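Kitchen Chores and Machines: What Can You Hand Over Yet?

People write in to ask whether a machine can do the cooking and the washing up. My short answer is a few jobs, if you set the kitchen up for them. The notes below go chore by chore. Reet Bite wrote most of the section on pots, and I have left her wording mostly alone.

1. Picking up vegetables

Peeling and chopping get all the attention, but any machine that cooks has to get hold of the food first. Practice is usually done with toy food. A plastic carrot is the same shape every time and does not bruise. Real carrots come bent, muddy and in six sizes to the bag.

If you are trying an arm at home, start with one firm item and leave space around it. Keep pan handles turned away from where the arm travels. A long handle is easy for you to reach around and easy for a machine to knock.
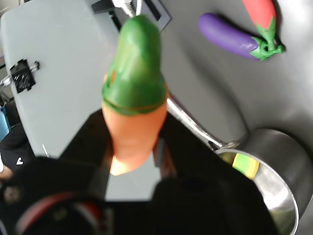
2. Putting things in a bowl

Use a wide bowl. Let go low, close to the bottom, or round things will bounce out. Shiny steel causes trouble for some cameras, as the glare hides the rim and the reflections can be taken for food. A matte bowl is easier, and so is a lamp moved off to one side.

Put the awkward pieces in first. Corn rolls. A carrot can be held by the thin end and lowered over the rim, but check that the grip still clears the edge.

Horațiu Lazăr keeps a Wititz arm on his workbench for sorting fasteners and tried it on onions in May. It was fine until the papery skin slid off in its fingers. He now trims and skins them himself, so the arm saves him very little.
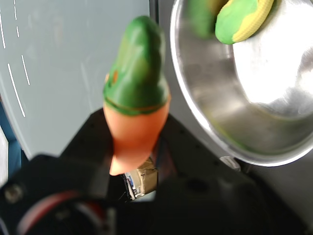

3. Pots and pans

Lifting an empty pot is one job and tipping a full one is another. The weight moves as the food moves, and the pot wants to turn in the grip. Practice with light, dry things before you try anything with liquid. Never try hot oil.

A rim gives two fingers something to close on. Smooth round sides do not. Check inside the pot after tipping, as food sits against the wall and gets left behind.
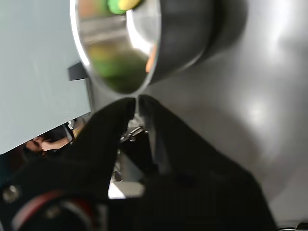 Scrubbing is further off. Wiping the inside of a clean pan is possible, but burnt rice needs pressure in the right spot and someone to judge when it is done. Soak it overnight with a spoonful of baking soda and do it by hand in the morning.

4. What it costs

The Bavis countertop arm was $2999 when I last looked. The Prerano kit is around $500, and you put it together yourself. Allow a weekend, and get a clamp for the table edge. Neither will load a dishwasher without a lot of your time spent teaching it.

For the price of either one you can get a good food processor, which will slice carrots tonight. The Enache slicing disk fits most of the older models. Hand wash the disk and dry it right away, or the hub will rust.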